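Wilham Furniture Reuse Opens Second Workshop in Grerevo

GREREVO – Wilham, the nonprofit that collects, repairs and resells used household furniture, will open a second workshop and showroom in May. The new site takes over the former De Haan printing building on Tomer Street and will be open to shoppers from 10 a.m. to 5 p.m.

The opening doubles the number of locations Wilham operates. The first workshop will stay open on its current schedule, and all staff there will keep their positions. Donations can be dropped off at either site.

"We ran out of floor space a long time ago," said Ilse Jansen, director of Wilham. "Tables were stacked in the hallway and we were turning down pickups every week. People would call with a perfectly good dining set and we had to tell them to try again next month."

The Tomer Street building has 3 loading doors on the alley side, which will let drivers unload donations without blocking the street. The ground floor is divided into a receiving area, a repair shop and a showroom. Offices and a classroom are on the upper floor, which can be reached by stairs or elevator.

Repairs at the new site will focus on tables, chairs, desks and dressers. Upholstered pieces will still go to the first workshop, where the sewing machines and steam equipment are set up. Wilham does not accept mattresses, cribs or furniture with water damage.

Every item is checked before it goes on sale. Staff tighten or reglue joints, replace missing hardware and clean the surfaces. Pieces that need more work are sanded and refinished with oil or water-based varnish. Each one gets a tag that lists what was done to it, along with any marks or faults that were left alone.

Wilham sold or gave away 325 pieces of furniture from its first workshop last year. Of those, 135 went to households referred by local shelters and housing agencies, at no charge to the family. The rest were sold to the public, and the income went toward wages, rent and delivery costs.

The new showroom will carry the same price ranges as the first one. Shoppers can reserve an item for 2 days with a small deposit. Delivery inside Grerevo can be booked at the counter, and buyers who have their own vehicle may pick up at the loading doors until 4:30 p.m.

Smaller tables have been the hardest thing to keep in stock, Jansen said. Renters ask for them more than any other item, and light wood sells first.
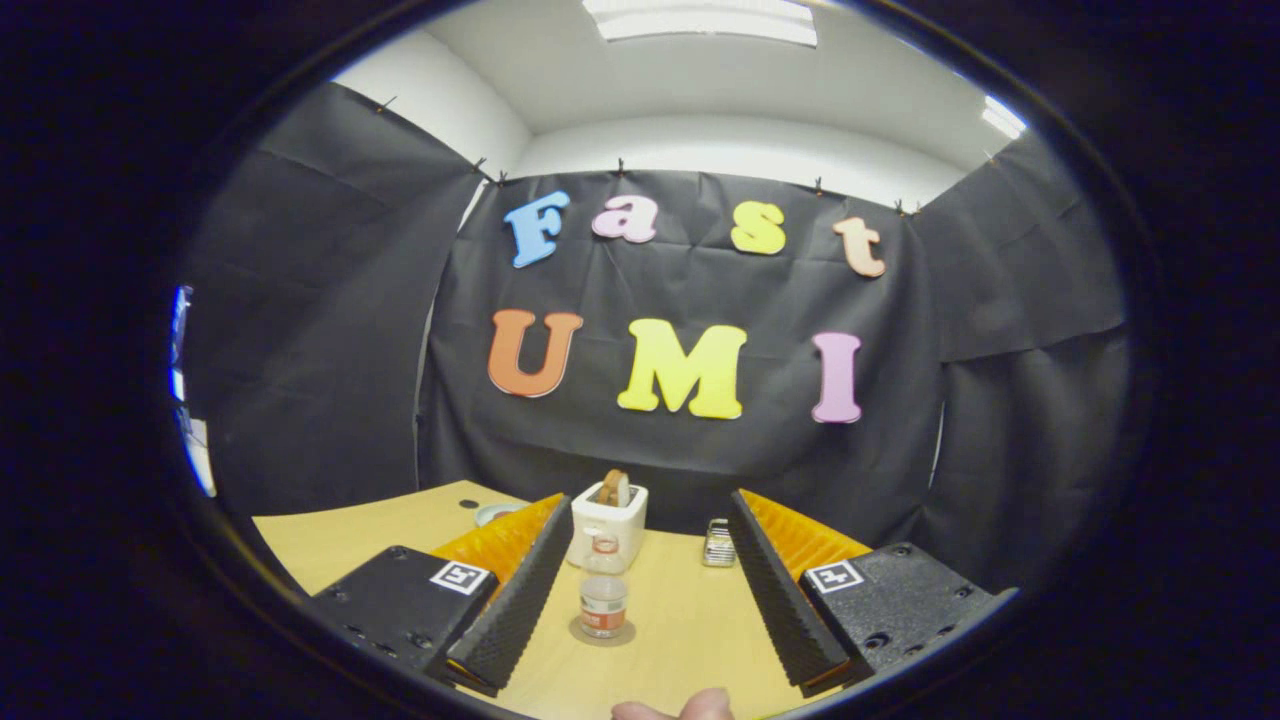 "A plain table that stands level is what most people come in for," Jansen said. "They want to eat at it, do homework at it and get it up a flight of stairs. We get plenty of big oak pieces and we are glad to have them, but they can sit on the floor for months."

The classroom at Tomer Street will host evening sessions on basic furniture care. The first subjects are fixing a wobbly chair, removing water rings and choosing a finish for a kitchen table. Participants may bring one small piece from home, provided they can carry it in by themselves. Tools and glue are included in the fee. A reduced fee is available on request – ask at the front counter.

Wilham is also hiring for the new location. Openings include a repair technician, a delivery driver and a part-time showroom clerk. Prior woodworking experience is required only for the technician job. Application forms are available at both counters.

Residents who want to donate furniture should call ahead with the size and condition of each piece. Pickups from upper floors are possible when the building has an elevator or when the item can be taken apart. Drawers should be emptied and loose hardware taped inside in a bag or envelope.

About Wilham

Wilham is a nonprofit furniture reuse organization based in Grerevo. It repairs donated household furniture for resale and supplies furniture to families moving into permanent housing.

Media contact: Ilse Jansen, Director, Wilham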